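Packing and Bagging: Notes for Week 2
Posted 5/20/25 | Retail and Café Skills, Fellard campus
3 comments | 14 shares

Right, so a few of you asked for proper notes on the bagging session, and I've typed these up from the scribble in my folder. They cover what we did with the snack bags and the paper carriers, plus the bits I rushed through at the end when everyone was eyeing the clock. Bring them along to the prac. Pencil notes in the margins are very welcome!

If you've come across from the Iller group you'll have done some of this in January with boxes. Bags are a different beast - a box holds its own shape and a bag takes the shape of whatever mess you put in it.

Stand-up bags first. I love these for small packets. The bottom is narrow, the mouth is wide, and they'll take more than you'd think, but they do lean once you've filled them. Put the heaviest packet in first and keep it low. The lighter, puffier ones go on top, and you let them poke out a bit if they want to. Squashing chips down to get a neat top line is the most common thing I mark people down for. 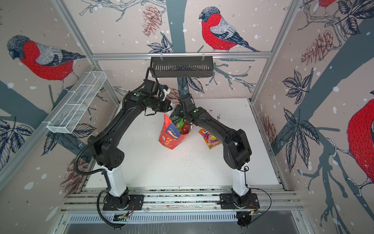

One comment on last year's version of these notes was that a leaning bag should simply be emptied and started over, as customers notice a crooked bag before they notice anything else. I've gone back and forth on it. For a gift bag, sure, start again. For a Flondel order at lunchtime I'd give the base a nudge, swap two packets over and get on with my day.

A word on facing, too. Turn the printed front toward the customer before you load anything. Trying to spin a full bag by its top edge is how you end up with packets all over the bench (ask me how I know). Hold it low down with one hand and guide the top with the other.
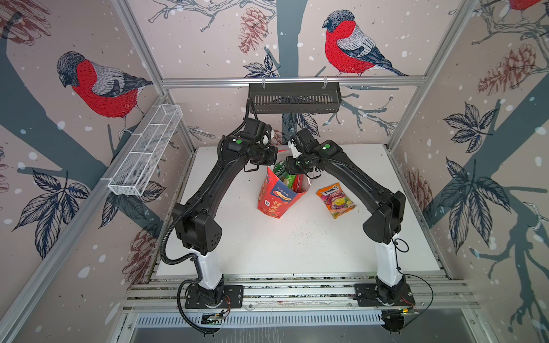

Paper carriers with twisted handles

These are the white ones with the handles that flop about. Flip both handles outward before you start, every single time, or you'll bury one under the shopping and have to fish for it. Boxes and bottles go in first and stand upright against the sides. Pouches fill whatever gaps are left in the middle. If a box has to go in on a slant, fine, as long as the corner isn't digging into the paper.
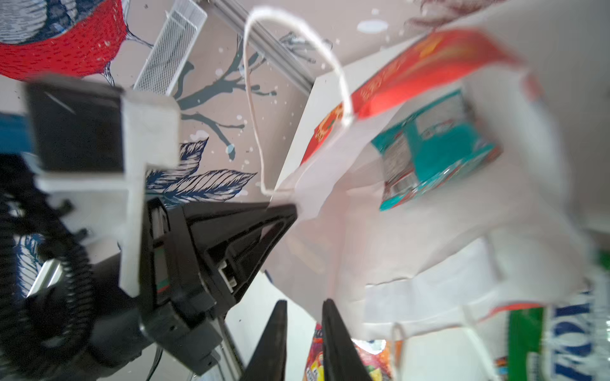 Bottles want a neighbour on each side, by the way. A bottle on its own in a carrier will roll the moment somebody swings it, and it always heads for the chips. I use 800 grams as my limit for the class carriers, purely to save the handles for next time. The Farouk ones are thicker and I'm less fussy with them.

Laying the carrier on its side to load it is perfectly good practice for foil packets. You can slide them in flat and see which ones are getting pinched. Keep the crimped ends away from the opening if you can, and stand the bag up slowly with a hand under the base.

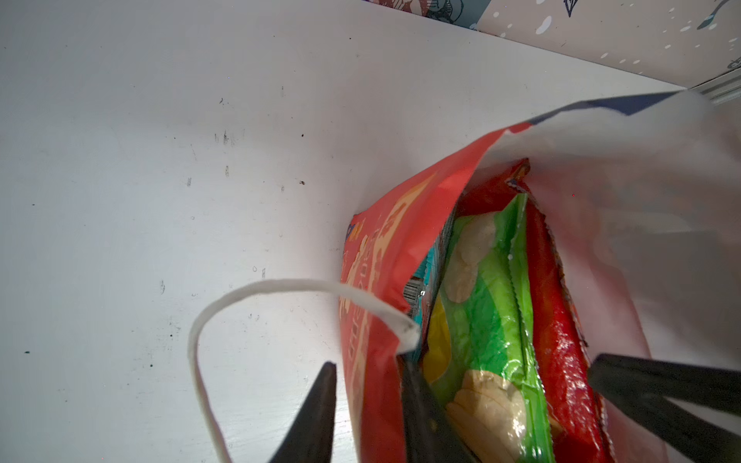 Fig. 4. Snack packets in a paper carrier lying on its side, handle out to the left.

For the prac: pack one stand-up bag and one carrier, then unpack both and write down the order things came out. The reading is page 51 of the course booklet, and please have a go at the sketch question even if you reckon you can't draw.

Questions: ask at the Fellard front desk | © Retail and Café Skills | Back to top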